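Minutes of the meeting on machine folding, 9th February
Place: small meeting room, Asanwood building
Chair: Kimutai Okoth
Minutes: written by the secretary of the group

**1. Minutes of the last meeting**

The minutes from November were read and accepted with one correction. In point 4 the word "sorting" must be "folding". Sorting was never promised to Kusuma.

**2. The question from Kusuma**

Kusuma runs the laundry service for us and for two other houses. They asked in writing if the folding table can take a part of their evening work before the end of the year. They mean simple clothes: trousers, shirts, skirts, towels. They do not ask for bed sheets.

The Chair asked the members to answer this question only, and to leave the question of price for point 5.

**3. State of the work**

The secretary reported on the folding. In the last trial period the table received 200 pieces of clothing. Of these, 67 were folded well enough to go on the shelf without a person touching them again. Most of these were towels and trousers. The remaining pieces were folded again by hand or were taken from the table because the arms had stopped.

Trousers are now the best of the clothes with two legs or two sleeves. The cloth is stiff, the shape is known, and if the first fold is a little wrong the second fold often hides it. Skirts are the worst. A skirt with pleats has no clear corner to take, and when one gripper pulls, the layers move separately. The member from Culent explained that the program looks first for an edge and then for the opposite edge. With thin layers it can take the edge of the upper layer and leave the lower one on the table.
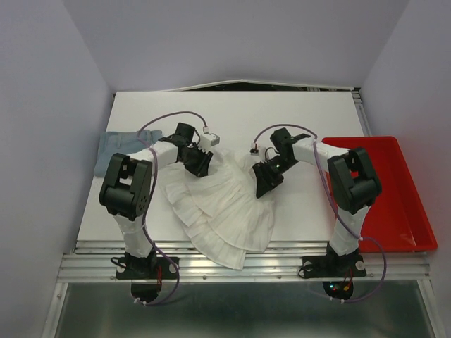
Trevuton asked if a person would do much better with such a skirt. The answer given was that a person shakes it first, holds it by the waist and lets the weight do the work. The arms have not enough height for this. Trevuton replied that in this case the laundry should keep pleated clothes for the hand table and stop testing them, at least until the arms can be placed higher.

The Chair did not agree completely. He said that if we remove every difficult piece, we will report a good number to Kusuma and they will be disappointed in the first week. It was agreed that pleated skirts stay in the trials but are written down separately from the other pieces.

There was also a discussion about color. White clothes on a white table give more wrong grips than blue or dark clothes. The folds are seen by the program mostly from their shadows, and the shadows are weak.

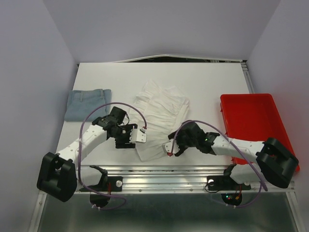

A gray or green mat was proposed. The member from Culent said that a mat changes also how the cloth slides, so the program must be trained again for some days. The members thought this was acceptable. The mat must be washable and must not have a pattern.

**4. Time for one piece**

A worker at the hand table needs around 40 seconds for a pair of trousers, with stacking. The arms need much more, and the time is very different from one piece to the next. It was noted that speed is less important for evening work, when the room is not used by others, but a person must still be near. At present the arms stop and wait when they lose a piece, and they do not start again alone. For this reason the evening shift cannot be left without a worker, and the saving is small.

One member asked to write in the minutes that bringing the clothes to the table, turning them to the right side and closing the zippers are still done by hand. These tasks are not included in any of the numbers above.

**5. Answer to Kusuma**

After discussion the members agreed on the following answer:

- Towels and plain trousers can be offered for a test of 32 evenings, with one worker present.
- Shirts and skirts are not offered now.
- The price will be discussed after the test.

The Chair will write the letter. Trevuton will read it before it is sent.

**6. Other points**

The lock of the storage room is still broken. The key for the second door is with the secretary.

The members asked that the written sheets from the trials be put in one folder. At the moment some sheets are in the office and some are beside the hand table, and two of them have no name on them.

**7. Tasks**

- Kimutai Okoth: letter to Kusuma
- Culent: choose the mat, and tell the group how many days are needed for the new training
- Secretary: new trial sheet with a separate line for pleated clothes
- Trevuton: ask if the arms can be placed higher, and what it costs

The next meeting will be called by the Chair when the answer from Kusuma has arrived.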